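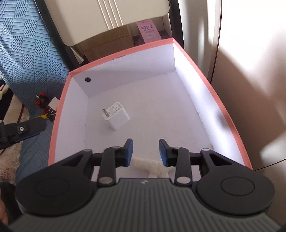

Charger in the box with the pink edges, drink carton behind it

From: Valdir Lacerda
To: Stestham swap list
Date: 6/21/18
Subject: Re: [stestham-swap] Small electronics, how to box them

Hi Kanyarat and all,

Answers are under your questions.

Kanyarat Nuchit wrote:
> I'm sorting out two drawers of chargers and cords and want to bring
> them to the July swap. A few things I couldn't find on the list page:
>
> 1. Do the chargers have to be in their original boxes? I threw most
> of those away when we moved from Owino.

No. Any small box with firm sides will do. The one I'm using is plain cardboard, white on the inside, with a pink edge along the top of the walls. It's bigger than a single charger needs, so I'll probably put the cord in with it. If you have shoe boxes, save those for the heavier stuff like power strips and desk lamps.

> 2. Is it OK to mix phone chargers and laptop chargers in one box?

Please don't. Last time we had a carton with everything in it and people spent the whole morning untangling. One box for the small USB cubes, another for laptop bricks. Cords go in a bag with a twist tie on each one.

> 3. How do I mark what each one is? Some of the print is so small I
> can't read it without a magnifier.

The output numbers are what people ask for. On most of the cubes they're in the gray print on one side, along with the approval marks. Write the volts and amps on a piece of masking tape and stick it on the flat side, away from the prongs. If you can't read it, leave the tape off and put the charger in the "unknown" box. Somebody at the table will have better eyes than either of us. Lay the cubes on their sides when you pack them. With the prongs pointing down they tip over and scratch the bottom of the box.

> 4. Should I put padding in?

A bit of soft cloth at one end is fine. Skip the packing peanuts. We were still sweeping those up at Sutulard a month later. I'd rather have old dish towels, and you can take them home with you afterward.

> 5. Do you want the toys as well, or is that a separate day?

Same day, separate table, by the window. Small plastic toys can go in a clear bag. Tools go with the electronics, so if you have odd screwdrivers and such, bring them to me. Blankets and quilts are with the linens as before. Please fold them and pin a note with the size on the front. Food and drinks, even sealed ones, don't go in the swap. Milk drinks in cartons especially, after what happened with the coconut milk.

Two other things for everyone. The room costs us 300 for the day and we have 439 in the account, so there's no table fee this time. And the door code has changed to 3649. Please don't forward that outside the list.

I still need a ride for the folding tables. They're at the Clakusel storage unit, second row, and they'll fit in a van or a pickup. My car won't take them. If you can help, write to me off the list.

Kanyarat, if you get the drawers done early you can drop the boxes at my place any evening after six. Put your name on the lid or on the side if there isn't one.

Valdir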